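Stop Buying Play Kitchens and Start Buying Kettles

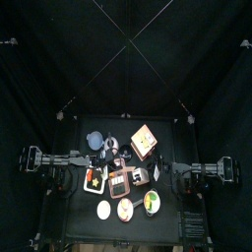

Toy kitchen pieces on a black tabletop, with the white kettle toward the left of the group.

Every December the same question comes up among parents of small children: which play kitchen should we get? I think it's the wrong question. The big wooden or plastic kitchen, with its oven door and its fake faucet, is the least useful part of the whole business. The small things are what get played with, and the small things are where the money should go.

I have owned two play kitchens. The first was a hand-me-down. The second was a Flastiser, which cost $329 before shipping and took up the wall where the bookcase used to be. My kids opened the oven door a lot in the first week. By the end of January the oven was storing puzzle pieces and one winter boot. The pots and cups had moved to the living room rug, where the play went on without the kitchen.

A child needs something to pour from, something to put food on and something with a lid. A kettle is the best of these. It has a handle, so it is clear how to hold it, and it makes an adult take part. You can't be handed a cup of pretend tea and ignore it. A round pot is nearly as good. It can be soup, a bath for a plastic dog, or a drum — all in one afternoon. Plates get used more than any of the food that comes with them.

Boxes are underrated too. Most sets treat the box as packaging, but a box with a nice lid will outlast half of what came inside it. Ours has been a cake, a lunch, a suitcase and a present that got wrapped again every day for a week.

What I would skip is anything that does only one thing. The Indmont coffee maker we were given takes three batteries and makes a gurgling sound when you press the button. It makes that sound whether or not anybody has put a cup under it. My daughter pressed the button until the batteries died and then went back to the kettle, which she can make gurgle herself.

The usual argument for the big kitchen is that it gives the small things a home. I understand that. I also don't like stepping on a cup at six in the morning. But a shallow tray does the same job. You can carry it to the table, and when play is over you can slide it under the couch. Try that with a Flastiser.

There is a fair point on the other side. Some kids like to stand at a counter, and preschools get real use from a full kitchen because four or five children can crowd around it. If you have the room and a houseful of cousins, go ahead. Most of us have one or two children and a living room that is already full.

So if a grandparent asks this year, ask for a kettle, a pot, a few plates and a box with a lid. Buy them used if you can. We sold the kitchen in the spring and put the bookcase back.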